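4.2 Upkeep of the hand-held grippers

Most reports on hand-held gripper rigs give the upkeep of the hardware a single line, if that. We think this is a mistake, and we are not convinced that the usual routine, in which the marker cubes are wiped and the jaws squeezed a few times before a session, catches much at all.

The Stuvport cell uses 2 hand-held grippers, one for each arm, and each carries a cube printed with square markers from which its pose is worked out. The supplier, Kurek, advises a full check every January. Fahmy kept to that for the first year. Shek did not, and went over both grippers after every 20 sessions instead. His log shows play in the jaw pivot well before the yearly check would have found it. One log from one cell proves little, and we would not lean on it too hard, but it gives no support to the yearly interval either.

Cube seating worries us more. A cube that has shifted on its mount still gives a clean reading, and the tracking software (Suketo, build of July 20, 2021) raised no warning when we turned one on purpose. The error shows up later as a grasp that seems to close beside the object. We now check seating against a fixed jig and tighten the mount by hand. Thread lock was tried and dropped, as it made the cubes awkward to change.

Thin objects are a harsher test than the blocks supplied with the Grondavum kit. We use clothes hangers on a coat rack (Figure 2), where a small offset at the cube matters at the hook.

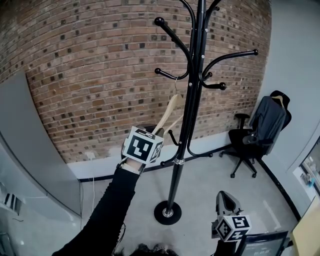

Figure 2. Hanger task at the coat rack. The left gripper holds the lower end of a wooden hanger; the right gripper is open.

Whether a pass on this task says anything about the state of the jaw pads is doubtful. A worn pad can still hold a light hanger, so we inspect pads separately and replace them in pairs.

14 shares | 3 comments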